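# What my kerbed alloys taught me about getting a quote

I scraped two wheels in one go, on the same kerb, outside the bakery in Van Beek. It was raining, I was late, and the gap was smaller than I thought (they always are). By the time I'd got out to look, there was a nice silver crescent along the rim of each nearside wheel and I'd lost all interest in a cheese roll.

I'd never had an alloy refurbished before, so I did what everyone does and rang round. The first place, Gollulance, quoted me £50 a wheel over the phone without asking a single thing about them. Lovely! Except mine are diamond cut, and when I mentioned it the price went up so fast I had to sit down. Diamond cut wheels go on a lathe, you see, and a thin layer of metal comes off the face before the new lacquer goes on. A painted wheel just needs filling, sanding and spraying.

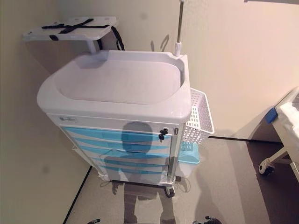
The second place was Bevadia, a small unit behind the tyre shop, and they wanted to see the car first. I took it in at 10 one morning in October and the chap went round each wheel with his thumbnail, which I found oddly reassuring. He reckoned one of mine had been cut before and asked if I knew about it. I didn't, I bought the car used. You can only cut a wheel so many times before there's too little metal left, so he suggested having the pair painted in a close silver instead.

His price was £198 for both, tyres off and back on, balancing included. Do ask about the balancing. Another firm I tried left it out of the quote altogether and only brought it up when I asked.

It took 3 days, and I had the bus for company. The colour is a shade darker than the wheels on the other side, and on a bright day I can spot it from the front door. My neighbours can't, or they're being kind.

I've since bought a bottle of Plesteo wheel cleaner, the acid-free sort, as the chap said strong cleaners can be rough on fresh lacquer. I leave it on for a minute, go round with a soft brush and rinse it off. And I park further from the bakery now.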